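3.2 Household water storage and drinking habits

The survey covered 72 households, split between the two supply zones of Eltthorpe and Lolerley. Both zones draw from the same borehole field, but the water reaching Lolerley passes through an older cast-iron main and spends longer in the covered reservoir at Vekley. Residents in that zone have complained of taste and discolouration for several years, and the question addressed in this section is whether those complaints are matched by a change in how drinking water is obtained and kept in the home.

Each household was visited twice, once in October and once in spring, the last visit being completed on 20th April. On both occasions the person who did most of the cooking was asked where the household's drinking water came from, what it was kept in, and how long it was usually left before being drunk. Answers were coded by two readers working apart – disagreements were settled by Haris Kovačević, who had taken no part in the visits. A sample of 500 ml was then drawn from the kitchen tap after a flush of 2 minutes, and a second sample of the same volume was poured from whatever vessel was in use at the time.

Three classes of vessel were set out in advance: open (jugs, pans, mugs and glasses), closed and refilled (bottles or flasks filled at the tap), and closed as bought (bottled water). The boundary between the second and third classes proved hard to apply. A shop-bought bottle may be refilled many times with its label still in place, and the label alone says nothing about the source of the contents. Vessels of this kind were therefore coded by the respondent's answer and not by their look. Where no clear answer was given, the vessel was entered as unclassed and left out of the comparison between zones.

Free chlorine was measured on site with the Leka colour comparator, and the remaining part of each sample was chilled for plate counts. Readings from open vessels were taken before those from closed ones, so that the delay between pouring and testing was shortest where losses to the air were expected to be greatest. Mugs and glasses already in use at the table were recorded but not sampled, as contact with the mouth would have affected the counts. Figure 3 shows vessels of the kinds recorded.

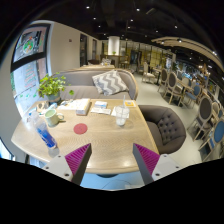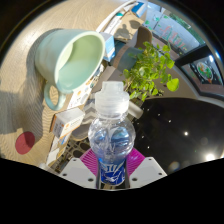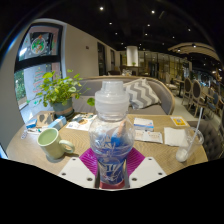 Figure 3. Drinking vessels on a table: clear plastic bottle with a blue label, lying on its side (first) and upright (second and third); pale green mug beside the bottle (second).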